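Picking from a bin, and why the laundry is still yours

03/04/2023
Filed under: automation, grumbling

Prodromos Lambrakis emailed after my last post to ask when he can buy something that will tidy his garage. He has a two-car garage with no cars in it. I wrote back "not yet", which he said was a poor return on a subscription that costs him nothing, so this is the longer answer.

The task I use as a yardstick is clearing mixed items out of a container. It covers a surprising share of chores. Emptying a dishwasher, sorting recycling, putting tools away and unpacking groceries are all versions of it. On the shop floor it is called bin picking, and it has been sold as a finished product for years. The finished version generally assumes that the parts are known. If you have 500 identical castings in a tote, and a CAD model of the casting, a decent integrator will have you running in a season. The vision system looks for one shape. The gripper is cut for that shape. Cycle time is predictable and so is the maintenance.

I saw a cell of that kind in January at Hirvonen, a small plant that makes valve bodies. It was rated for 2000 picks a shift and the operator told me it mostly got there. When it stopped, the cause was usually two parts nested together. He would lift the guard, separate them by hand and reset. That took less time than filling in the form.

Household work has none of those assumptions. Nothing in a garage matches anything else. The objects have no model on file, and many of them have no stable shape either. Three properties cause most of the trouble.

Compliance. A rigid block can be grasped anywhere two parallel faces present themselves. Cloth has to be pinched, and the pinch has to catch material and leave the floor of the bin alone. Force settings that suit one will fumble the other.

Walls. An object in open space can be approached from most directions. Against a wall, half of those are gone, and the width of the gripper body starts to matter more than the width of the fingers. In a corner it is worse. People solve this by dragging the thing out with one fingertip, without noticing they have done it. Planning software can do the same, but somebody has to have thought of dragging as an allowed move.

Mass. A camera gives you the outline and tells you very little about where the weight sits. A long tool with a heavy head will rotate out of a two-finger grasp if you take it by the middle of the outline. You find out during the lift.

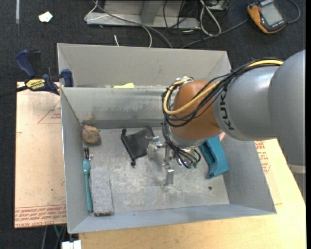
A KUKA arm over a mixed bin. Note the items along the left wall.

The rock-like lump in the rear corner is the one I would leave until last. The gray block is a fair first pick for its shape, though the teal tool alongside leaves little room for a finger on that side. The black pouch is in a more open spot and is the soft item, so you trade one problem for another.

Reynaldo Ocampo, who used to commission cells for Sulteo, thinks I am too gloomy. His view is that learned grasping has made the first pick close to routine, and that the remaining work is recovery: noticing a miss, choosing again, knowing when to give up. I agree with the second half. A machine that succeeds on most attempts is useful in a warehouse, where a person can deal with the rejects at the end of an aisle. At home the rejects are the job. If I have to follow it around the garage I may as well carry the box myself.

There is also the matter of cost and floor space. An industrial arm wants a solid mount, a controller cabinet and a fence or a scanner. Prodromos has the room for it, provided he tidies the garage first.

My advice to him was shelving. I will look at the smaller arms in the next post, if Enar ever answers my questions about payload.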